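Section 6: Repacking and Returning Your Silness Label Printer

We hope you never need this section, but if your printer has to travel back to our workshop in Villcombe, a little patience now will save you a good deal of bother later. Please read it all the way through once before you start, and do keep the packing slip where you can find it.

6.1 Getting the box ready

1. Switch the printer off, unplug it, and let it rest for 18 minutes so the print head can cool.

2. Take out the label roll and the ribbon. They stay with you, and you'll want them when the printer comes home.

3. Clear yourself a nice big work surface and open the carton with its lid folded all the way back. Any sturdy corrugated box will do if you've parted with the original.

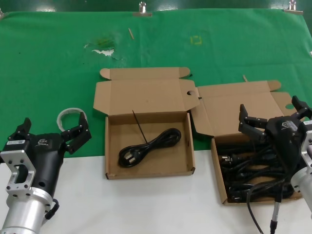 4. Line the bottom with crumpled paper, lower the printer in with both hands, and tuck more paper down the sides until nothing shifts when you give the box a gentle rock.

CAUTION: Never lift the printer by its front cover. The hinge isn't made to carry the weight.

6.2 Closing up and sending

5. Write your name, daytime phone number, and a few words about the trouble on the slip. "It jams on small labels" tells Chinyere Shehu at the repair desk far more than "broken" does!

6. Fold the flaps in and run clear tape along every seam, then once more across the middle.
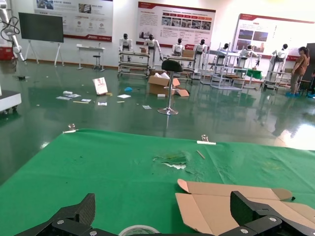 Press the tape down firmly with your palm as you go, especially over the corners, and take off any old shipping labels so the carrier isn't confused by two addresses.

NOTE: Models from the 2000 series have a separate power supply. Wrap it on its own and lay it beside the printer, never on top.

7. Drop the parcel off and hang on to the receipt until we write to say it has arrived.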